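4.2 Bimanual block task in the second half of the course

The first half of the Lirnach course used a single arm and one cube at a time. In October the students moved on to two arms sharing a table, and this section covers that part of the work. All of it was done in simulation. The course had no budget for a pair of real arms with multi-finger hands, and the lab computers could run the simulated ones overnight.

Each team received the same starter code, called Taduvow, which loads the table, the arms and a set of colored cubes. The code places the cubes but does not move anything. Teams had to write the part that picks a cube, assigns it to the left or right arm, and plans a path that keeps the hands apart. Figure 3 shows one step of a run, with a cube in each hand and the others on the table.

Target layouts were drawn from a set of 600. We removed layouts in which a cube could not be reached by either arm, which left 553. The layouts are connected shapes with notches and turns. We chose these over straight rows and full squares after the Alaoui team, in an early trial, solved every straight row with one fixed sequence of moves and never used the second arm.

Teams were allowed 2000 simulated steps per layout. A run ended early if a cube left the table or if the two arms touched. Most teams first wrote a simple rule – the left arm takes the left half, the right arm takes the right half – and then found that it stalled when both hands wanted a spot close to the middle. Two fixes were common. Some teams made one arm wait above the table until the other had let go. Others planned the order of the cubes in advance, so that the middle was filled first. The Jodcombe team tried both and kept the second, mainly as the waiting version used up its steps on the larger layouts.

Grading was based on the final position of the cubes, with a smaller share for the written report. Color was scored separately from position, and a team could pass without it.

Figure 3. Two simulated arms at work on a connected layout of colored cubes.

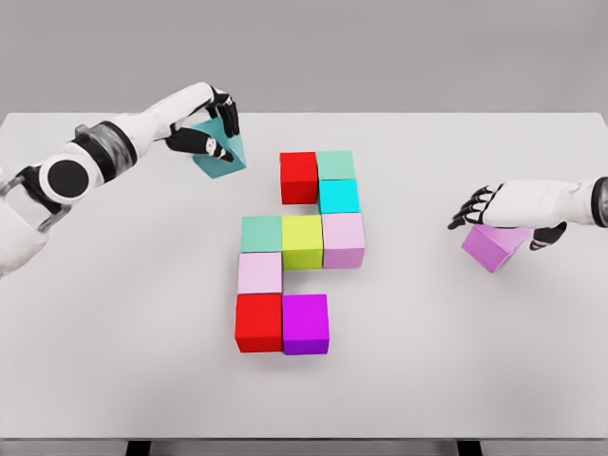 Paula Hodoroagă remarked, on reading a draft of this section, that the step limit probably shaped the results more than we allow, and that she would have liked to see the same code run again with a limit of 1000.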